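Jivow support: ticket history
Product: Cerkon two-arm bench kit, trial unit
Site: Sfakianakis workshop
Status: Open, waiting on customer
Opened: Saturday, March 26, 2022

Customer
Left gripper will not close fully on light objects. It stops short, reports "object held" and the arm lifts away with nothing in it. Right gripper is fine with the same settings. We are reviewing the kit before we buy, so would like this sorted within the trial period.

Support
Please send the grip force limit for each arm and the firmware version shown in Arneo under Devices.

Customer
Force limit is 50 on both. Firmware is 6 on the right arm and 2 on the left. We did not change either.

Support
The left arm was shipped on old firmware. Version 2 reads the closing distance on a different scale, so the hold check comes in early. Update the left arm from Arneo, power off at the wall, power on, then run Home on both arms.

Customer
Updated and homed. Left gripper now closes to the same point as the right. Empty lifts have stopped. New problem: the arm pauses during the can sorting job and logs error 3000 (path blocked).

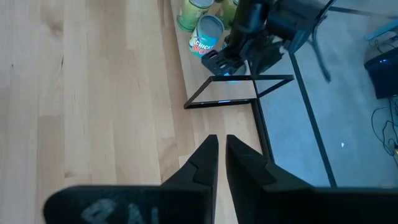 Error 3000 comes up when the planned path of one arm passes inside the safety margin of the other. It does not mean a collision. With the cans grouped near one another and the second arm's slotted gripper part down beside the teal one, the margin is easily reached. Please add a park position for the second arm, clear of the cans, and call it before the first arm sets off. Leave the margin at its default for now.

Customer
Park position added. Will run the job again on Monday and report back.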